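Scuff mark (interior walls)

A scuff mark is a surface blemish left on a painted wall, skirting or floor by light contact with another object. It differs from a scratch in that the paint film is usually unbroken, and from a stain in that nothing has soaked into the surface. Scuffs are most common on the lower part of a wall, where furniture, footwear, bags and laundry baskets pass close to it.

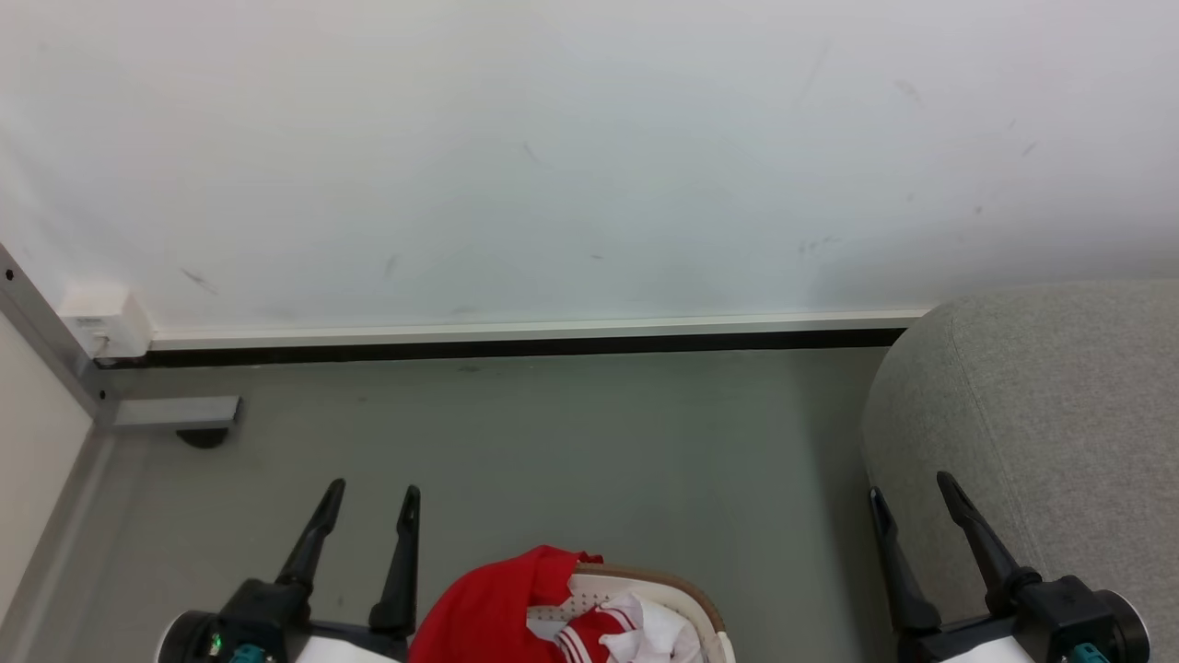
Page last changed: 8th February, by Cristóbal Sosa

Causes

Most scuffs are made by transfer. A softer material, such as a rubber sole or a plastic corner, leaves a thin layer of itself on the paint. A second type, known in the trade as burnishing, occurs when rubbing polishes a matt finish so that the area reflects more light than its surroundings. Burnished areas may be pale or dark depending on the angle of view.

Furniture on castors can mark a wall when it is rolled back too far. Upholstered pieces such as ottomans seldom leave dark marks, but may burnish the paint if they are pushed against it daily.

Finish and visibility

Flat white paint shows scuffs more readily than any other common finish. The low sheen hides unevenness in the plaster but gives little resistance to rubbing. Grey marks are easiest to see in even light. Eggshell and satin finishes are easier to wipe and are often preferred in laundry rooms and corridors.

Skirting

Skirting protects the foot of the wall from brooms, mops and furniture feet. A low strip gives cover only to its own height, and marks above it are common where baskets are carried or chairs are moved. In the Palma pattern the strip is 50 mm high. The taller Fluvdale pattern measures 200 mm and is intended for corridors.

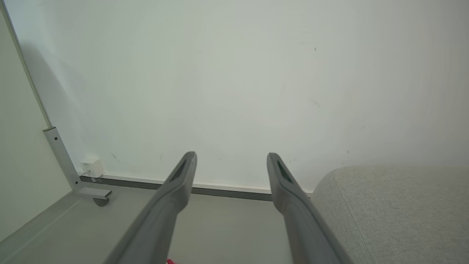
Faint marks on a white wall above a low dark skirting strip with a thin white upper edge.

Removal

Transferred marks are normally treated in stages, beginning with a dry cloth and moving to a damp one with a little mild soap. Melamine foam removes most rubber marks but is slightly abrasive and may itself burnish flat paint. Proprietary cleaners such as Levix are applied to the cloth and left for 4 minutes before wiping. New paint should be allowed to cure for some 38 days before any wet cleaning.

Burnishing cannot be cleaned away. The usual remedy is to repaint the wall from corner to corner, as a patch tends to remain visible.

Prevention

Felt pads, rubber buffers and castor stops keep furniture clear of the wall. Zestix clear wall film is sold in rolls for use behind chairs and beds.

See also: Burnishing; Castor; Matt paint; Skirting board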